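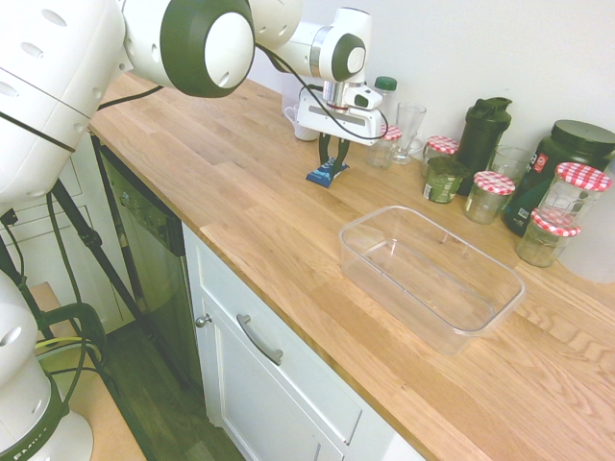
I have joined a swimming club. I should explain that I am forty-six, that I learned to swim in a leisure centre pool that smelled of plasters, and that until February I had not put my face in the water on purpose for twenty years.

Kinga Farkas is to blame. Kinga swims in the reservoir at Goodall all year round, and has the sort of cheerfulness that goes with it. She told me the Gakmont Masters were looking for new people in the slow lane, and that "masters" only meant old. I took this as a compliment until I was in the car park.

The session starts at 9 in the evening, when the children have finished with the pool and left it full of hair bobbles. There are five lanes. Lane one is for people who used to swim for their county and would like you to know it. Lane five is against the wall and has the steps in it, and that is where I live.

Our coach is Anayeli Zepeda. She writes the session on a whiteboard in a code I still can't read without help. On my first night it said something like "8 x 50 FS desc 1-4 on 1:30", and I stood in front of it in my goggles, dripping, like a man looking at a Hungarian bus timetable. FS is freestyle. Desc means each one should be faster than the last. Mine went the other way, and Anayeli said that was called something else and we could work on it.

What she wanted to work on first was breathing. I had always thought of breathing as one of my strengths. But apparently I was holding it underwater and then trying to do the whole business, out and in, during the quarter of a second my mouth was clear. She had me hang on to the side blowing bubbles for ten minutes next to a retired dentist who was doing the same thing for his tumble turns. We didn't speak, but I think we both felt it was a low point.

Since then it has got better, in fits. I can do a length breathing every three strokes if nobody overtakes me. If somebody does overtake me I swallow a cupful and finish on my back. 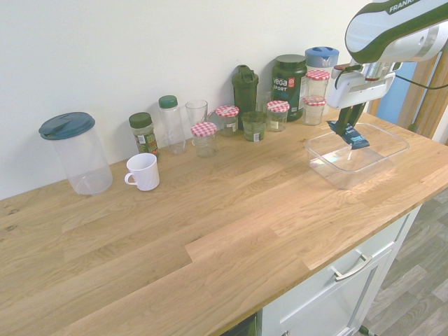 Then there is the matter of food. You can't eat a proper tea before a nine o'clock swim, as I found out by way of a fish pie, and you can't eat nothing either, or you come home at half past ten and stand in front of the fridge eating cheese with your coat on. I've settled on toast at six and a banana in the car. Kinga has porridge. Kinga has porridge at any hour and for any reason.

I have also spent money, as you do. The trunks I owned turned out to be more of a holiday garment and filled up like a parachute whenever I pushed off. I now have a tight pair that I won't be describing, a Vavley cap that takes my eyebrows up with it, and some Ruveo goggles which leave rings round my eyes until lunchtime the next day. A man at work asked if I was sleeping all right.

The thing I didn't expect was the logbook. The club has a distance chart pinned up by the showers, and you write down what you've done each week. For a long time mine was the sort of figure people kindly didn't look at. Then last month I did 1000 metres in one session, with stops, and Anayeli drew a small fish next to my name. I'm a grown man with a mortgage and I went back in after my shower to look at the fish again.

Kinga's total for the same night was 2925. She'd been told 3000 but got talking at the deep end.

There's a gala coming up, a friendly one against two other clubs, and they're short of someone for the relay. I've been told it is only one length and that it really doesn't matter. I have also been told it involves a dive. My current method of getting into the pool is down the steps, backwards, saying "ooh" on each one, and I've asked Anayeli whether there's anything in the rules against that. She's going to check.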